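The Things on the Table: a Clip, a Twisted Cloth and Some Stripy Veins

By Mohandas Kaimal
10 Oct 2011

Every home has a table where things end up. It might be the kitchen table, or the bench near the back door, or (at our place) the end of the dining table closest to the power point. Keys go there, and phones, and a potato that rolled out of the shopping bag, and somebody's hair clip, and before long you can't find a spot for your cereal bowl.

Grown-ups usually look at a table like that and say, "Right, time to clear this up." I say it myself most evenings. But before you put it all away, have a slow look at it, the way you might look into a rock pool. There's a lot of clever thinking in ordinary things, and most of it goes straight past us when we're in a hurry. We're going to have a go at three of them today, and if you've got the same things at home, bring them over and we'll do it together.

First, the hair clip

The kind I mean is called a claw clip. You squeeze one end and the other end opens up like a crab's claw, and when you stop squeezing it snaps shut again. Have you ever wondered how it knows to do that?

It has two halves that meet at a hinge, just like a door has a hinge, and in most claw clips there's a small metal spring tucked in at that spot. The spring always wants to push the claws together. When you squeeze, you're pushing against the spring, and your fingers win for as long as you keep it up. Let go and the spring gets its way. If you hold a big clip open for a minute or so you'll feel your fingers getting tired, but the spring doesn't get tired at all, and that's why it can hang on to your hair through a whole day at school and netball practice afterwards.

Now look at the part that does the holding. There's a row of teeth, a bit like a comb. Smooth plastic would slide straight off a ponytail, particularly just-washed hair, so the teeth poke in between the strands and stop the whole bundle from wriggling out. The bars are curved so that there's room in the middle for the hair to sit. A flat clip is lovely for a little bit of fringe and not much use for a big thick bun.

Next, the cloth

Find a tea towel, or a scarf, or a hanky if anybody in your family still uses one. Lay it flat and poke it. It's floppy, isn't it? You can't stand it up, and if you try to balance it on its edge it just sighs and lies down again.

Then take one end in each hand and twist. Keep twisting the same way, quite firmly. The cloth gets thinner and rounder and a good deal stiffer, and if you keep going it will start to buckle and curl back on itself like a snake. You've made a sort of rope!

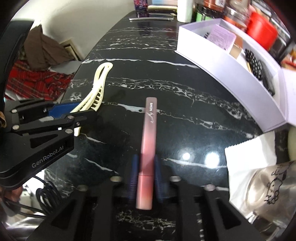

Cloth, twisted up:

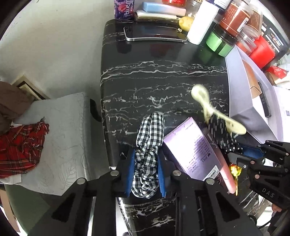

So what has changed? You haven't added anything to the cloth. What you've done is press all its layers against each other. When two rough things are pressed together they don't like to slide, and that not-wanting-to-slide is called friction. It's friction that lets your sneakers grip the footpath, and friction that's missing when you run across the floorboards in your socks and land on your bottom. Inside a twisted cloth there's friction everywhere, all along its length, and the whole bundle acts like one thick thing where before it was one thin, floppy thing.

People worked this out a very, very long time ago. If you pull a bit of fluff off a cotton ball you can tear it with hardly any effort. Roll the same fluff between your finger and thumb, pulling gently as you go, and it turns into a thread that's surprisingly hard to snap. That's spinning, and it's how cotton and wool are turned into yarn. Your T-shirt is made of threads, and the threads are made of short little fibres holding hands, more or less, by friction. Rope is made the same way, with lots of yarns twisted into strands and the strands twisted together again, usually in the opposite direction so that it doesn't all come undone.

My niece Brona tried this with two tea towels at once, a plain one and a stripy one. She twisted each one to the left and then wound the pair of them around each other to the right, and they stayed put on the bench when she let go. With only one tea towel it spun itself loose straight away. Try both and see if you get the same thing.

A word about checks

While you've got your cloth out, see whether it has squares on it. If the squares are all the same size, in white and one other colour, it may well be gingham. (You say it GING-um, and the h keeps quiet.) Look very closely at proper woven gingham and you'll find three sorts of squares. Some are white, some are the full colour, and some are halfway between. On black-and-white gingham the halfway ones look grey, but there isn't any grey thread in it! The weaver uses a band of black threads, then a band of white threads, over and over, and does the same thing going across. Where black crosses black you get a black square. Where white crosses white you get a white one. Where black crosses white, the tiny threads are all mixed up together, and from a little way back your eyes blend them into grey.

You can make paper gingham with strips of black and white paper, going over and under. It takes a while and you'll want sticky tape for the edges. Our cat Lulo sat on mine, so I can't tell you how it turned out.

Last, the table

Some tables have a wandering pattern of pale lines on them, like lightning or like rivers on a map. The lines are called veins, and the pattern comes from a stone called marble.

Marble starts off as limestone, which is mostly made from the shells and skeletons of sea creatures that sank to the bottom and got squashed. If that limestone is buried deep enough, the heat and the weight of all the rock on top slowly change it, and it becomes marble. The veins often begin as cracks. Water creeps along a crack carrying tiny amounts of minerals, and the minerals stay behind and fill it up, a bit like the crusty white stuff that builds up inside a kettle. It takes far, far longer than a kettle does.

Real marble is heavy and feels cold on your arm, even on a warm day. Plenty of tabletops only have the pattern of marble, printed or pressed onto something lighter and cheaper, and some of them are so good that it's hard to tell just by looking. One clue is to hunt for two bits of vein that are exactly alike. A printed pattern sometimes repeats itself, and the real thing doesn't. Please don't scratch the table to find out. Lemon juice is bad for real marble too, so wipe it up quickly if you spill any.

Things to try

Squeeze a claw clip near the hinge, then right out at the end of the handles. Which is easier?

Twist a dry tea towel and then a damp one. Do they feel the same in your hands?

Go on a vein hunt around the house or the shops. Floors count, and so do bathroom walls.

Then put the potato back in the cupboard, please, and wipe the table down before tea.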